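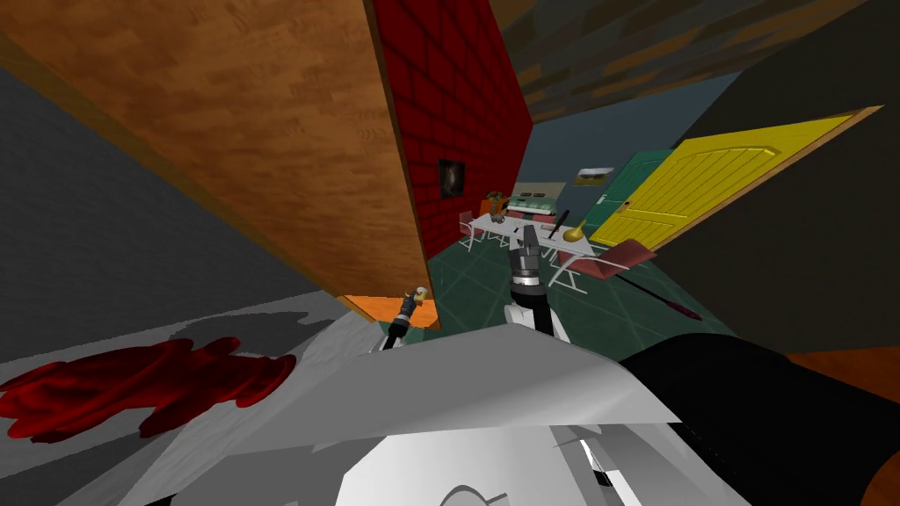 Slide 1: Brick, wood grain and a teal wall, all in one rendered room.

OK, hi everybody, thanks for squeezing in after lunch. I'm going to talk about picking wall colors when you rent or own a place with lousy light, and I promise to leave time for questions (I said that in April too and then ran over, sorry!).

Start with the teal. Ask who has a dark wall at home. Wait for hands. Ask who regrets it. Wait for the laugh.

My own story: I bought a narrow row house in Dikby with one north window downstairs, and I painted the living room white because every magazine told me white makes a room bigger. It went gray. Like, dishwater gray, by two in the afternoon. I lived with it for a whole winter before I tried a deep green, and I loved it the first evening I had the lamps on.

Slide 2, the two paint cards. White needs light to bounce around. If there isn't much, you get shadows in the corners and the white looks dirty. A strong color already looks like itself in low light. Say this slowly, people write it down.

Slide 3, sample boards. Please don't paint little squares straight on the wall! Get a big piece of poster board, two coats, and move it around for a few days. Behind the couch, next to the door, by the window. Look at it at breakfast and again at night. Pass the Lendex boards around here and remember to get them back.

Slide 4, money. The Lodhi apartment is the one people always ask about, so give the real number: 1607 dollars for the whole place, and about 80 of that was tape and rollers. Cheap rollers shed. I picked fuzz out of a hallway for an entire Saturday.

Slide 5, ceilings. I used to say always white, and I've changed my mind. In a small bedroom I'll take the wall color right up and over. In a long hallway I still go lighter. If somebody brings up popcorn ceilings, tell them to have it tested before they scrape anything, and move on.

Slide 6, bulbs. Change these first, before you buy any paint at all. Bring the two lamps, check the outlet by the podium works. Warm bulb on the green board, then cool bulb, then warm again. Give it a good 20 seconds each so their eyes catch up.

Skip slide 7 if it's past three.

Questions. The handout is on the chair by the door, and the sample boards go back in the blue tote.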